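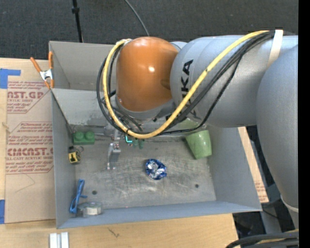

Wait Times for Student Counseling at Feston College
Lutfa Navaratnam and Chathurika Patwary

We wanted to know how long students wait for a first counseling visit. Sent a short survey in January, 59 replies. Feston has 3,741 students so yes, small sample.

Longest wait was 18 days. Eight people gave up and went to the walk in clinic on Zutton Street instead. Most comon complaint: the phone line closes at lunch.

Still to do: interview staff, fix chart 2, ask for last years numbers.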